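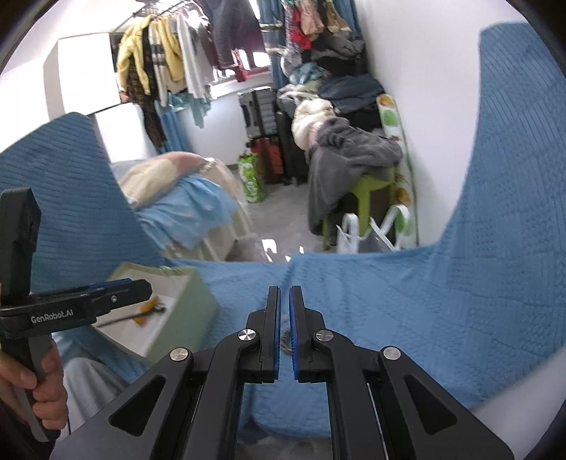 Plesier is a blanket and bedding lending library. Members borrow blankets, quilts and throws in the same way they would borrow books, and bring them back when they have finished with them. The stock runs from baby size to double bed, in most colours, and a quilted blue blanket like the one here is the sort of thing people ask for most. We opened in a former chapel hall built in 1916 and now hold up to 700 items.

Who can join?
Anyone aged 16 or over with proof of address. Joining is free. Students in halls can use their term-time address.

How long can I keep a blanket?
Six weeks. You can renew twice, online or at the desk, unless another member has reserved it. Between November and February we allow one renewal only.

Do I have to wash it before I return it?
No. Please shake it out and bring it back dry. Everything is washed here at 40 degrees, apart from wool, which goes on a cool cycle. We use unscented powder.

What if I spill something on it?
Put a note in the bag saying what it was and when it happened. Don't use stain remover. There is no charge for ordinary marks. 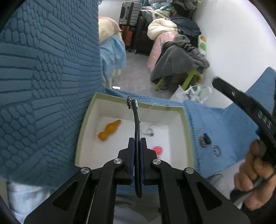
Burns, large tears and paint are different. We will look at the item with you and may ask for part of the cost of replacing it. The most we charge is the price on the label.

I found something in the folds. Where should I send it?
Hand it in at the desk. Lost items are kept for three months. To claim something, email a short description and the date you returned your loan.

Can I borrow for an event?
Yes, up to 20 items at once. Ask Juniper Montoya, who looks after group loans, at least two weeks ahead. We need longer in August, when half the stock is away being mended.

Do you take donations?
Yes, if they are clean and have a care label. We can't take duvets, pillows or electric blankets.

Where are you?
Magaña Yard, behind the post office. The ramp is on the left-hand side. The desk closes at 5.30pm.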